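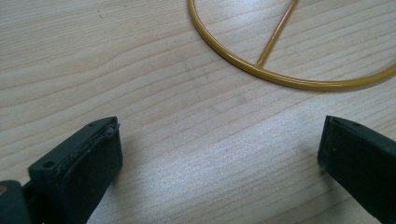 Search this site Search Go

Print this article | E-mail to a friend

The gripper is the cheap bit

Everyone budgets for the arm. Fair enough, it's the thing in the brochure and it's the thing the directors want to stand next to. But spend a morning with anybody who has had to get a purchase order for a robot project through and the talk goes straight to pads, cables, clamps and who is going to be paid to sit at a table picking things up.

Drodgate, then. A returns business on the edge of town, clothing and accessories mostly, parcels in one end and sorted stock out the other. Merkberg, who run it, want a machine that can handle soft goods. Hats, gloves, scarves. Stuff that flops. They tried a quote for a full cell in March and sent it back the same week.

"It was a good quote," says Kristof Van Damme, who holds the budget. "It was a good quote for boxes. We don't get boxes, we open boxes."

So the plan changed. Before any arm, hand-held grippers. A person works with them at a table, the movements get recorded, and the recordings are what the arm learns from later on. Cheaper to start. A lot cheaper, on paper. The paper is what Van Damme has been arguing with ever since.

His first go at it was a single line. Grippers, one pair, plus postage. The second go ran over the page. Spare pads. Spare screws for the pads, because they're an odd length and the local place doesn't stock them. Storage for the recordings. A table that doesn't rock, lamps, floor space which had to be taken off packing, and packing wanted it back by Christmas. Then wages, the big one, and it wasn't in the first version at all.

"I'd left out the people," he says. "Finance sent it back with one word on it. Who."

The work itself is slow. Pick up, put down, pick up, put down, reset. Van Damme costed 100 hours of it and reckons that's a floor. He allowed for two people taking turns, as hands get tired and the takes get sloppy after lunch. Wednesday mornings are best apparently. No idea why and neither has he.

Wear and tear next. He had the pads down as a yearly purchase and has since moved them to quarterly, which upset the spreadsheet more than you'd think. Soft facings grip cloth nicely and then the edges start to go. Once they go you get one finger behaving differently from the other, and you're recording that too. His rule is to change both sides together and write the date on the underside in paint pen. Costs twice as much, saves an argument.

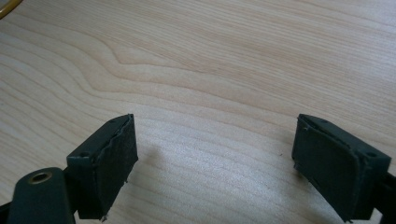 Jaws open over the table. Edges of the pads looking a bit frayed.

The other thing he missed was the test objects. You'd assume a returns warehouse has all the hats it could want. It does, but they belong to somebody. Merkberg's biggest client, Karabulut, were happy to help in principal and then asked for every item used to be bought at cost. Reasonable. It still had to come out of something. He put in for 200 mixed pieces, written off from day one, and had to explain to the auditors why a logistics firm was buying accessories.

He'd buy more variety and fewer repeats if he did it again. Anything with a brim is worth having, he says, also anything with a strap. Plain shapes are useful for the first days, rings and tins and that sort of thing, while people get used to squeezing. After that they teach you very little and take up a shelf.

Lighting. He wants this in print. A pale table with a bit of polish on it will throw glare straight back, and he'd already paid for the table. Matt tops cost slightly more. Or move the lamps. They have moved the lamps quite a lot.

And cables! There was no line for cables in any draft. Cable ties, longer leads, a spare of the one connector that everything hangs off, floor covers so the forklift trainer stops complaining. Small money each time, but it all went through petty cash and by summer petty cash was having a word. His contingency started at a token amount and now sits at 29 per cent of the equipment total, almost all of it spoken for already.
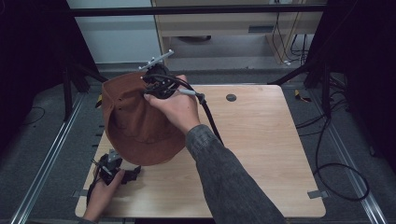 Rent, buy or wait

Three ways to go and Van Damme has priced the lot. Renting from Ernville, the supplier, looks dear per month but includes repairs and swaps, and if a gripper comes back with a bent bracket it's their problem. Buying is better if you know you'll still be at it next year. Waiting costs nothing and is what the board likes best, so he makes them look at the wages bill for hand sorting every time it's suggested.

He's gone for a split. Buy the hand-held kit, rent the arm when it comes to it, and don't sign for the arm until the recordings are good enough for Ernville's own people to have a look through them. Get that in writing. Theirs said "subject to review" in the first draft with no word on who was reviewing or how long they'd take over it.

What to ask before you sign

Are the pads sold seperately, and in what quantity?
Who pays carriage on a repair?
Does the price include someone coming out to set it up, or a PDF?
Can you use your own recordings with a different make of arm later? Ask this one twice.
What's the lead time on the boring parts?

That last is where Merkberg came unstuck. Grippers arrived in days. The table clamps took weeks, and the recording couldn't start with the top sliding about, so a paid pair of hands went back on packing and the hours had to be booked again from a different cost code.

The arm is pencilled in for next year's budget. Van Damme has asked for a bigger figure than he needs for spares and expects to be knocked back to the right one. Meeting's after the stocktake.

Contact us | Copyright, all rights reserved | Back to top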